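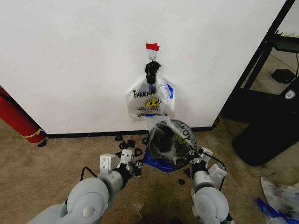 WORKPLACE SOFTWARE

Moving the shared calendar out of the inbox

February 3, 2024

For most of its life, Pallari kept its room bookings in a single mailbox. The company makes fittings for commercial kitchens, and it has three offices and 23 meeting rooms. Anyone who wanted a room sent an invitation to the mailbox, and a rule accepted it if the slot was free. The rule had been written by a person who left years ago, and the notes that came with it covered half a page.

It worked well enough until the company opened its office in Ulska. The new office was an hour ahead of the other two, and the rule compared times as text. Bookings made there landed on top of bookings made elsewhere. Two teams would arrive at the same door with the same confirmation message on their phones.

The IT group looked at fixing the rule and decided against it. The mailbox also held old attachments, and a large share of the company's project history was sitting in replies to room invitations. People had been using the booking thread as a place to post agendas and then minutes. When the group exported everything, it found 2482 messages with files attached. Some were the only copy of a signed drawing.

So the work became two jobs. The first was to move the bookings to a proper calendar service. The company chose Mudix, mainly for the way it stores times. Every entry is kept in one standard zone and shown in the zone of whoever is reading it. The second job was to get the files out and put them somewhere they could be searched.

The files took longer. The group wrote a script that read each message, saved the attachment to a document library, and filled in the project number from the subject line. Subject lines turned out to be a poor source. Staff had typed project numbers with dashes, with spaces, and with the letter O in place of a zero. The script handled the dashes and spaces. The rest went into a folder called Unsorted, and department assistants worked through it over several weeks in September.

Bookings went over in one evening. Single meetings copied cleanly. Repeating meetings did not, and anyone planning a similar move should test those first. A weekly meeting that had been changed once, say to skip a holiday, came across as two separate series. There were 11 of these, and each was deleted and made again by hand.

Permissions were the other sore point. In the old mailbox, anyone could open any booking and read what was in it. Mudix hides the details of a meeting from people who were not invited, and shows only that the room is busy. The sales staff disliked this. They had been in the habit of checking who was meeting with whom before they called a customer. The company left the default alone for two offices and opened up the details in Ulska, where the staff is small and had asked for it.

The door displays were added last. Each is a small tablet running a reader called Lu, which shows the current meeting and the next one. A person standing outside can tap the screen to take a free room for 30 minutes. If no one checks in within ten minutes of the start of a meeting, the room is released. That setting caused complaints in the first week, mostly from people who start late as a habit. It was raised to fifteen minutes and has stayed there.

The old mailbox still exists. It no longer accepts invitations, and it answers every message with a link to the new calendar. It still gets a few each week, nearly all of them from outside contractors whose address books have not been updated. The group plans to turn it off once a full month goes by without one.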